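Pre-Show Walkthrough, Dondine Hall, Sturnusham
Date: September 2, 2024
Show: Pumodex, with Figueiredo opening
Checked by: Nayara Honorato
House manager: Genivaldo Godoy

Capacity posted at main door: 700
Tickets sold: 500

1. Main exits unlocked and clear
OK. Left rear door sticks at the bottom. Same note as in June.

2. Exit signs lit
Stage right sign dim. Igor Nowicki has the spare battery pack and will swap it before doors.

3. Fire extinguishers tagged and in place
OK at bar, lobby and stage left. Balcony one is fine but the bracket is loose.

4. Stage edge marked
Tape worn through at center. Retaped from the monitor wedge to the stairs.

5. Cables taped or ramped
Snake run to the mixing desk needs one more ramp at the cross aisle. Not done at time of check.

6. Speaker stacks and lighting truss
Safety cables on all fixtures. Ronaldo Bezerra signed for the truss. Ratchet strap on the left stack replaced.

7. Drum riser
Locked. Wheels chocked. Pumodex want it two feet farther back, so check the locks again after it moves.

8. Haze machine
Tested for 10 minutes with the alarm panel in show mode. No fault. Panel must go back to normal after load-out.

9. Barricade
41 feet, all pins in. Gap at stage right kept open for medical.

10. Sound level and earplugs
Earplugs at bar and coat check. Gleice Lins has the meter and will log levels from the desk during both sets.

11. Balcony
Closed tonight. Rope up at both stairs.

Result: pass once items 2 and 5 are done. Recheck before doors.
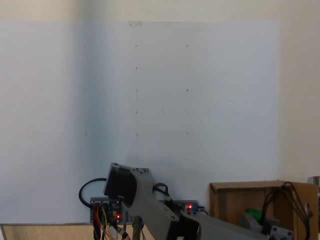
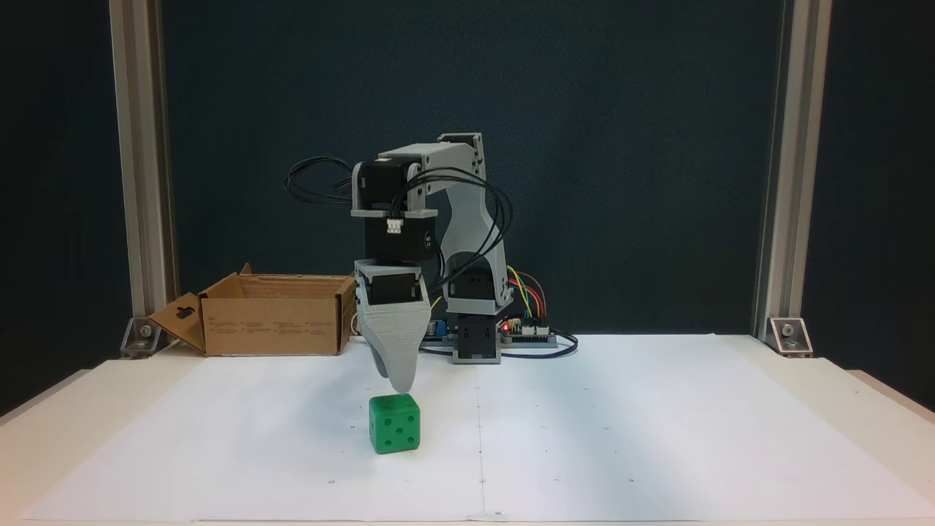
Robot arm, both pictures. First: dotted board on wall. Second: green die on white paper.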